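Courses > Judging and Officiating > Level 1 > Handout 4

Overview Notes Readings Ask a question

Reading time: 6 min

Handout 4: Where the corner judge looks

Okay, last time we got through the bowing and the flags, and I promised we'd get to the part everybody argues over. I rewrote this one after the June course, so if you have an older copy please toss it!

Start with your chair. You sit at your corner, feet flat, flags resting on your knees. I used to lean forward (Rekha Singhal broke me of that by tapping my shoulder every single time, for a whole tournament) and what happens is you get pulled toward the nearer fighter and stop seeing the other one.

Watch the space between the two of them. Hips first, then hands. If you chase the fist you'll be behind it all day. When a punch goes in, you want three answers before your flag moves: did it reach, was it controlled, was the fighter in balance afterward. If you can't answer one of them, you didn't see it, and there's a signal for that. Cross the flags in front of your eyes. Please use it. New judges hate that signal and I don't know why, I gave it 17 times at my first regional and the head referee thanked me.

Kata is different. You're watching one person, so you have time, and time makes you picky about the wrong stuff. Vikas Bisht marks stance, breathing and turns, in that order, and scribbles one word for each. I stole that from him and I still use it.

Practice for next class: watch the bouts on the Nautiyal list with the sound off. Write your call before you look at the official one. Bout 6 is a mess, do it twice.

Eating on a tournament day

Akash Jaiswal asked me about this and it deserves a few lines. You may be in that chair through lunch. Eat a real breakfast, keep water under the seat, and go easy on sugar between divisions, I get jumpy and my flags go up early.
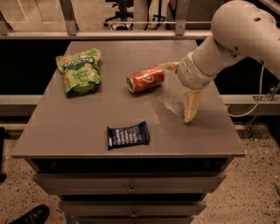

Fig. 1. Snacks and soda.

Bring fruit or a sandwich if you can. No food at the mat edge, ever.

Questions go to Rekha Lodhi before the written test. You need the rule sections on contact and on stepping out, and the pages on warnings, which start at 149 in the blue rulebook.

Updated 10/23/22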